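Tristus ouvre Vida, un service d'accompagnement pour dîners et déplacements, à Zillarcombe

Zillarcombe, le 20 juin 2018. L'agence Tristus annonce l'ouverture de Vida, un service de réservation d'accompagnatrices et d'accompagnateurs adultes pour les dîners, les spectacles et les voyages d'affaires. Le service compte 17 profils à son lancement. Il est accessible en français et en anglais, sur rendez-vous uniquement.

Chaque profil est publié après un entretien dans les bureaux de l'agence et une vérification de la pièce d'identité. Les textes de présentation sont rédigés par les intéressés et relus par Linnea Nygård, responsable des relations avec la clientèle. Les tarifs figurent sur chaque fiche, frais de déplacement compris. La durée minimale d'une réservation est de deux heures en semaine et de trois heures le week-end. 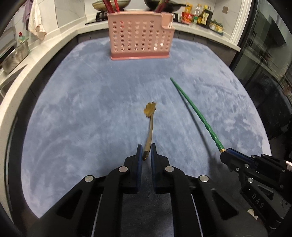 Combien de temps à l'avance faut-il réserver ?
Le délai est de huit heures pour un dîner à Zillarcombe. Un déplacement avec nuitée se réserve trois jours avant le départ, et un acompte est demandé à la confirmation.

Les demandes passent par la plateforme Turasix, qui gère aussi les paiements et les annulations. Pendant la période d'essai commencée en janvier, l'agence a traité 91 réservations, dont 19 hors de la ville. La plupart concernaient des dîners professionnels.

« Les clients voulaient connaître le prix et les disponibilités sans devoir téléphoner. Les accompagnateurs, eux, voulaient pouvoir refuser une demande sans avoir à se justifier. Les deux sont possibles avec Vida », indique Surachet Srithong, directeur de Tristus.

Les candidatures de nouveaux accompagnateurs restent ouvertes. Il faut être majeur et disponible au moins deux soirs par semaine.

Contact presse : Linnea Nygård, agence Tristus, Zillarcombe.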